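Priltance Bingo Rooms – FAQ

Quick answers to what people email us most. Updated when we get time. If yours isn't in the list, use chat, bottom right.

Who runs Priltance?
Nwankwo Leisure. Same outfit as the Altcombe bingo hall, which has been going a lot longer than the website. One account works for both, but you have to link them first (My Account, then Link Card).

How old do I have to be?
Check your state's rule, it's not the same everywhere. We ask for ID at sign up. A photo of your driver's license is fine, all four corners showing. No ID, no withdrawals. Sorry.

What rooms are open?
Altcombe Room – 75-ball, all day.
Pretville Room – 90-ball, from 6 pm.
Penny Lounge – 75-ball, cheap tickets, closes at midnight.
Sunday Special – Sundays only, obviously. Bigger pot, fills up fast.

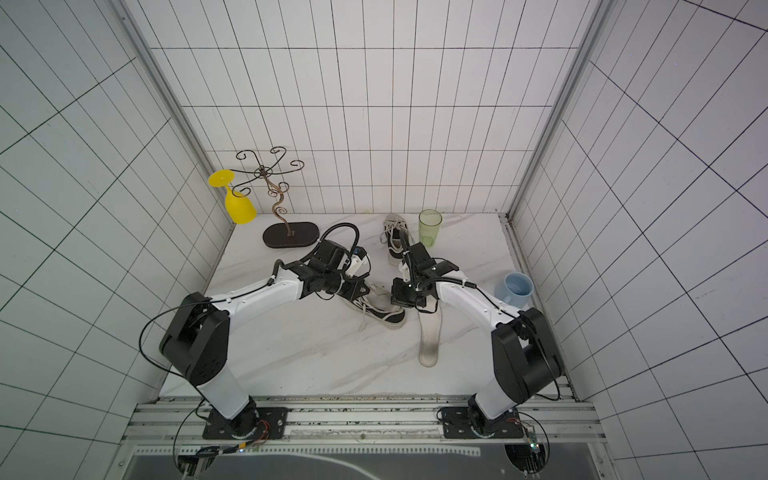
How do I buy tickets?
Open the room, pick how many, hit Buy. You can buy for a game up to the moment the countdown ends. Max 99 tickets per game in the Altcombe and Pretville rooms, 20 in the Penny Lounge. Tickets get daubed for you wether you're watching or not.

I lost my connection mid-game. Did I lose my tickets?
No. The game runs on our end. Log back in and look under Game History. If you won, it's already in your balance.

How does the welcome bonus work?
Deposit $20 or more and we add $20 in bonus money. One per household. Bonus money gets spent after your cash, and you can't withdraw it, only what you win with it. Lasts 13 days, then it's gone. We can't put it back, please don't ask chat, they will say the same.

What are Sole Points?
Our loyalty points. One for every dollar spent on tickets. Swap them in the Points Shop for tickets, hall vouchers or whatever merch is in that month. 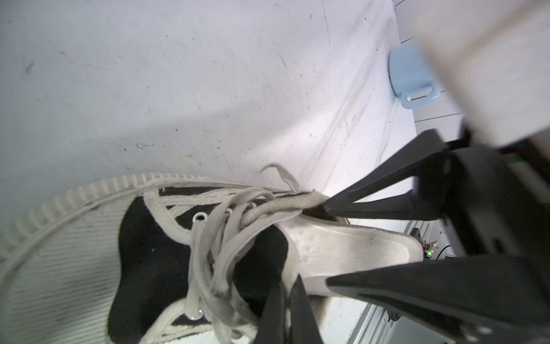 Black-and-white canvas sneaker, on its side, seen from above.

Do points expire?
Yes, if you don't play for a year. Log in and buy one ticket and the clock starts over.

How long do withdrawals take?
Bank transfer – two to four working days.
Debit card – usually next day.
Cash at the Altcombe desk – same day, bring your card and ID.
First withdrawal is always slower, we check documents by hand. Minimum is $13. No fee from us, your bank might have other ideas.

Why was my withdrawal canceled?
Mostly one of these: name on the bank account doesn't match, ID out of date, or bonus still active. Check your messages, we always send the reason there.

Can I change my chat name?
Once. Pick something clean. Mods can mute you and they do.

What's the 311 jackpot?
Full house in the Pretville Room on the 6 pm game, inside the call limit shown on screen. Pays $311 on top of the normal prize. If two people call it on the same number it gets split. Bonus tickets count too.
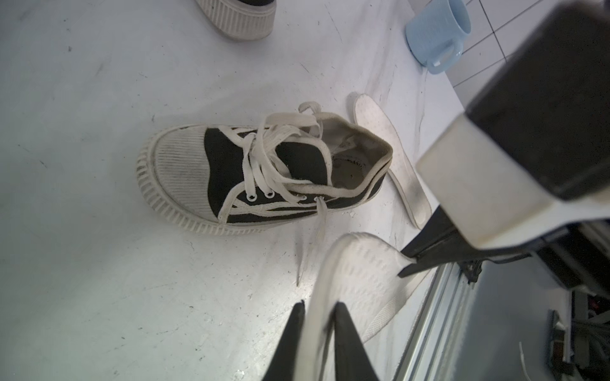
How do I set a limit or take a break?
My Account, then Play Limits. Daily, weekly or monthly. Lowering a limit is instant, raising one takes 24 hours. Breaks run from one day to six weeks. For longer, ask for self-exclusion – it covers teh hall as well and can't be undone early.

How do I close my account?
Take your balance out first, then message chat with the word CLOSE. Done the same day. Unused points are lost.

Chat hours: 9 am to 11 pm, every day. Email gets answered too, just slower.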